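# Will Anybody Ever Do My Laundry?

I've been asking robot people the same rude question for years: when can I stop doing laundry? The answer used to be "soon," said very fast. So in May I went to Sendasetti, a small lab where they're trying to teach two arms to get a shirt from a basket into a front loader, and I stayed all day (I brought snacks!).

You forget how much your own hands know. A shirt has no shape until you grab it, and then it has a new one. The arms pinch a sleeve, lift, and half the time the rest of the shirt stays behind. Then there's the washer door, which I open with a hip and a grocery bag in each arm.
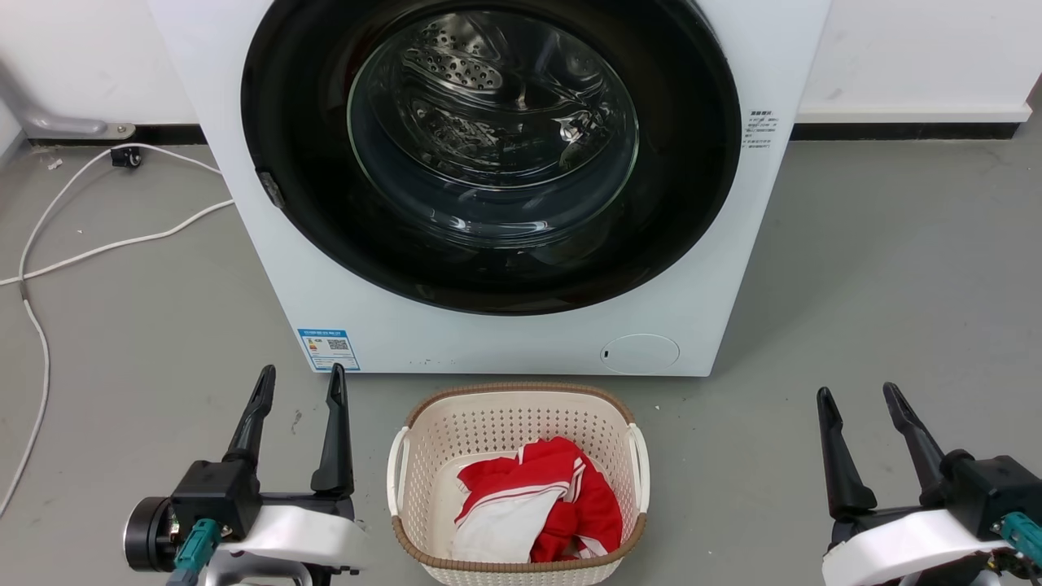 Lindiwe Chauke told me the door doesn't worry her much anymore, and that she'd take a thousand doors over one wet bath towel. A towel soaks up water and gets heavy, she said, and it drags everything else out of the drum with it.

I sat through 24 tries that afternoon and wrote down 13 clean ones, meaning the shirt went in and nothing hung over the rubber. My nine-year-old beats that, but he wants to be paid. One try took so long that I finished a sandwich and most of an apple.

Over at Prolby they've given up on washing for now and gone for folding, dish towels only, with a machine called Zirel. I liked Zirel a lot. It makes a lovely square — as long as you hand it the towel flat, corners out, which is most of the job in my house.

So I'm still hauling the basket downstairs on Sundays. Gwendolyn Castellanos at Prolby has promised to call me when they get to fitted sheets, and I've told her to call at any hour.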